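Darniron Publishes Break Room Clearing Results, Finds Most Tidying Advice Does Not Hold Up

STEMAU, February - Darniron, a small firm that sets up and clears out shared workrooms, today released the results of a tidying trial held in its own Stemau building. The firm went in doubting most of what the storage trade tells its customers. It came out doubting a good deal more of it.

The trial covered 11 rooms over the winter, all of them used by people who eat, work and drop their bags in the same space. Staff logged 479 items that had no fixed place. The list runs to bottles, shopping bags, cables, spare trash liners, cleaning supplies and a large number of things that could only be entered as "other."

Darniron had been asked by several suppliers to try matching bins, printed labels and color-coded shelving. It bought a set of each at the regular price and put them in half the rooms. The other half got a trash bin, a bench, a cart and a short list taped to the door. After six weeks the two halves looked much the same. In two of the labeled rooms the labels had been covered by the very things they were meant to sort.

"We would love to announce a system," the firm said in a statement. "Systems are easier to sell. What we have is a list of dull habits, and we are not sure about all of those."

The full notes deal mainly with floors and benches. Anything set down on the floor beside a trash bin tends to be treated as trash by one person and as groceries by the next. A low platform cart is useful on clearing day and becomes a shelf by the following morning if it is left out. Bottles gather at one end of a bench, and cleaning products end up next to drinks more often than anyone in the building was willing to admit.

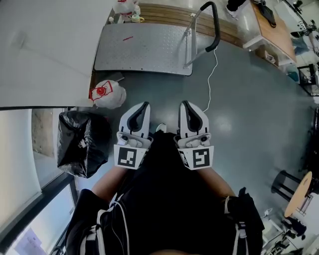 Carts were the cause of the longest argument. The firm's own handbook had called for one in every room, parked against the wall with the handle at the side. That advice has been dropped. Darniron now suggests one cart for every few rooms, brought in empty and taken out full, with any cable lifted off the floor before the wheels move. Staff who liked having a cart close by have objected, and their objections are printed in the notes at some length.

Trash bins fared better. A bin with the liner folded well over the rim was still in proper use at the end of the trial in nearly every room. Bins with lids did worse. The firm offers no theory about this and would be wary of anyone who did.

The notes also take up the popular claim that a clear tabletop makes for a clear room. Darniron found no sign of it. Large tables were often bare while the floor underneath and beside them filled up, and a visitor looking only at the table would have given the room full marks.

Dreltetti, which supplied the benches at cost, was shown the results before release and asked for one change, to the spelling of its name. Peixoto, a storage retailer that had offered to sponsor the trial, withdrew when told it could not see the results first.

Darniron will repeat the work in a second building starting this spring, with fewer rooms and a longer run. It does not expect tidier rooms. It does hope to learn whether the door list is read by anybody after the first week - early signs are poor.

Printed copies of the notes run to 80 pages, with the room logs at the back. The first 50 are free to schools, workshops and shared offices that write in and collect them from the Stemau front desk. Later copies will be charged at the cost of printing. There is no app, and the firm has no plans for one.

Contact: Darniron Press Desk, Stemau | Copyright Darniron. All rights reserved. | Back to top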